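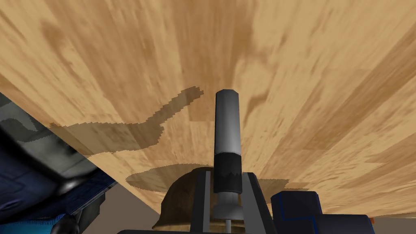 Light tan wood grain with darker streaks and knot-like patches.

Table Refinishing FAQ

Last updated 3rd December. Prices are on the other page, please look there first.

What do you do?

Strip, sand and refinish wood tables. Dining, kitchen, coffee, desks. Chairs only if they come with a table.

Do you do veneer?

Depends how thick. Old veneer usually has enough on it for one careful sanding. Newer stuff often doesn't. Send a picture of the edge, close up, and Regula will tell you yes or no before you haul it over here.

What about laminate or printed tops?

No. Can't sand a pattern that's printed on. If the grain repeats every couple of feet it's probably printed.

How do I tell if it's solid?

Look at the end of the board. Grain should carry on from the top over the edge and down. If the top has a knot, check underneath for a knot in more or less the same spot. Not foolproof but good enough for a first email.

How long does it take?

Most tables 16 days from drop-off. Of those, 7 are curing time and we can't shorten that, so please don't ask at the counter. Before the holidays it's longer. Anything that came in after Thanksgiving will be ready in January.

Can I wait and get it the same day?

No.

Do you pick up?

Yes, inside Sorkstead and anywhere on the river side of the highway. $65 each way. Ground floor only. For stairs you'll need to get it down to the door yourself, legs off if they come off. Bag the bolts and tape the bag to the underside. We have a drawer full of bolts from people who didnt.

How far ahead do I book?

Two or three weeks normally. August is slow, good time for big dining tables if you can eat outside for a bit.

What finish do you use?

Hardwax oil unless you ask for something else. We've been on Hutetti matte for a few years now, it's what Esperanza likes to work with and it patches well. Other options:

Hutetti satin, same price, a bit more shine.
Tidance water-based, stays pale, good if you hate yellow. Harder to spot repair.
Plain wax, for side tables that don't see food. We'll try to talk you out of it for a kitchen.

We don't spray lacquer anymore. Mechthild Widmer across town still does, ask her.

Will it be the same color as before?

Probably not. Old finish goes amber, and once it's gone the wood under it is lighter. Sometimes a lot lighter. We do a test patch underneath and send you a photo. You have to say ok in writing before we do the top.

Can you make it darker?

Yes, stain is extra. Pine and other soft woods go blotchy with dark stain, even with conditioner. Knots will go darker than everything else around them. If you want an even dark brown on a knotty top, that's paint, and we don't paint.

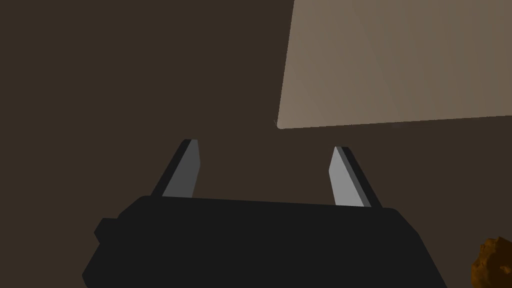 Can you get rings out without doing the whole top?

White rings, often yes. That's moisture in the finish, not the wood. $29 for the first one if you bring the table in, less for each one after. Black rings have gone down into the wood and need sanding, so that's the whole top. We don't sand just one spot. It leaves a dip and you'll see it every time the sun's low.

What about burns?

Shallow ones sand out. Deep ones stay, or get filled, and a fill always shows some. Trivets are cheap.

There's a gap between two of the boards. Is that a problem?

Wood moves. Gaps open in winter when the heat's on and close up again in summer. If you can get a coin in all year round, tell us when you book and Damian will look at the joint. Regluing is quoted separately, and we need to see it in person for that one.

How soon can I use it after I get it back?

Plates and cups, right away. No wet cloths for the first week. No tablecloth for two weeks, it traps stuff under there and leaves marks. No plastic mats at all for a month.

How do I clean it?

Damp cloth, then dry cloth. A drop of dish soap if it's greasy. No vinegar, no spray polish, none of those orange oil things. We sell the Grabner soap at the counter if you want a proper one, one bottle lasts ages.

When does it need oil again?

When water stops beading. For most kitchens once a year. Thin coat, wipe it all off, wait overnight. Too much oil is the usual mistake, it goes sticky and then you're back here.

IMPORTANT: oily rags can catch fire by themselves. Soak them in water and lay them flat outside to dry before they go in the trash. Don't ball them up.

Do you give a warranty?

One year on the finish peeling or going sticky, as long as nothing but soap and water has been on it. Doesn't cover scratches, pets, nail polish remover or moving companies.

How do I pay?

Half when you drop off, half at pickup. Card or check. Tables not picked up after two months get a storage charge, we will call you first, more then once.

Who do I email?

Seraina Rüegg does bookings and quotes. Put the table size and the word "table" in the subject line or it ends up with the supplier mail. Pictures help: one of the top, one underneath, one of the edge. Replies within two working days, closed Mondays.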